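6. Préparer le poste « assiettes » pour une journée portes ouvertes

Bon, vous avez fini les chapitres sur l'installation, le bras répond, la pince s'ouvre et se ferme. Maintenant on va montrer tout ça à des gens, et c'est un autre métier ! J'ai écrit cette section après notre propre journée portes ouvertes chez Plivine, avec les notes de Justinas Jaunzems (qui tenait le pupitre) et les miennes, prises debout entre deux groupes. Le principe de la démonstration est simple : de la vaisselle ronde, une petite étagère à plateau de bois, une table brillante, et la pince qui range.
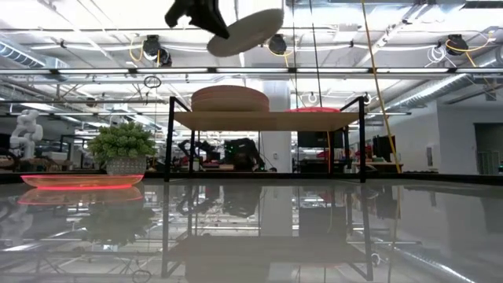

Atelier Plivine, Gornico - août

Les disques en bois, je les adore pour commencer. Tout le monde comprend ce qui se passe, même du fond de la salle, et la pince les prend par le bord, ce qui laisse voir le reste de la pièce. Un disque tenu comme ça peut pencher franchement, et les visiteurs retiennent leur souffle. Laissez-les faire.

Mise en place

1. Posez l'étagère au milieu de la table, pieds bien à plat. Poussez doucement sur un coin du plateau : si ça bouge, recommencez.

2. Empilez les assiettes en bois sur la partie gauche du plateau, en gardant la droite pour l'assiette à bord rouge, à plat elle aussi.

3. Placez l'assiette orange translucide directement sur la table, à gauche de l'étagère.

4. Chargez le programme Vedia « vaisselle » et réglez la vitesse sur 300. Chez nous, Usman Virk préférait 294 pour le premier groupe de la matinée, moi je ne vois pas la différence, mais il y tient.

5. Faites un cycle complet à vide, la main près de l'arrêt d'urgence, avant d'ouvrir la porte.

6. Notez la position de départ sur la fiche de poste. Vous serez content de la retrouver à 14 heures, quand quelqu'un aura déplacé l'étagère pour « mieux voir ».

Attention : ne passez jamais la main au-dessus de la table pendant un cycle, même pour redresser une assiette. On arrête, on redresse, on relance. Ça vaut aussi pour vous, pas seulement pour les visiteurs !

Remarque : la table brillante fait beaucoup d'effet, mais elle se couvre de traces de doigts à une vitesse folle. Gardez un chiffon sec sous le pupitre et essuyez entre deux groupes, bras à l'arrêt.

Passer aux pièces translucides

Quand le public a compris le geste avec le bois, je passe au translucide coloré. C'est le moment que je préfère (et celui où les enfants viennent se coller à la barrière). Annoncez la couleur avant de lancer le cycle et demandez où la pièce va atterrir - vous aurez autant de réponses que de visiteurs.

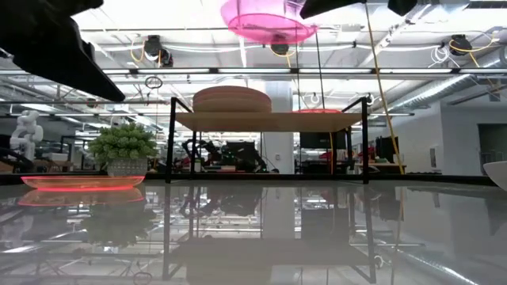

Le bol rose translucide, en l'air au-dessus de l'étagère.

7. Vérifiez que le câble jaune ne gêne aucun déplacement du bras. Justinas le contrôle avant chaque groupe et je vous conseille d'en faire autant.

8. Sélectionnez la séquence 74, puis confirmez deux fois. Le pupitre Rizvi attend la seconde confirmation sans rien afficher, j'ai perdu cinq bonnes minutes la première fois.

9. Lancez, puis reculez d'un pas. Parlez après le mouvement, pas pendant : personne n'écoute quand le bras bouge.

Si une pièce tombe, appuyez sur Pause, ramassez-la une fois le bras immobile et reprenez à l'étape 8. Pour l'arrêt complet en fin de journée, voir la section suivante.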